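1/ Rehung the hallway prints this week. 27 frames, mostly etchings and two old maps. Notes on method follow.

2/ Centerline at 57 inches from the floor for single works. Stacked pairs get treated as one object, gap included.

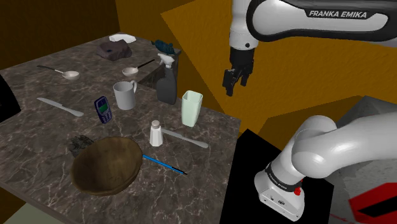

3/ D-rings only, two per frame, set a third of the way down. The Zallavix wire I used before stretched, so the larger maps kept dropping on the left.

4/ Glazing: the Mokgethi lithograph went behind UV acrylic. It faces the window. The rest have plain glass.

5/ Mats are cotton rag, off-white — the Ivetti framers cut them in October. Hinges are Japanese paper and wheat paste. No tape.

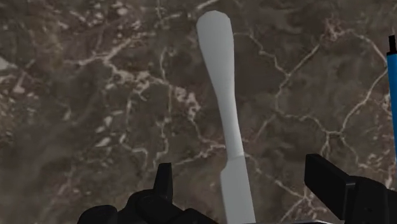
Dark marble, pale veining.

6/ Inventory number 2283 still needs a new backing board.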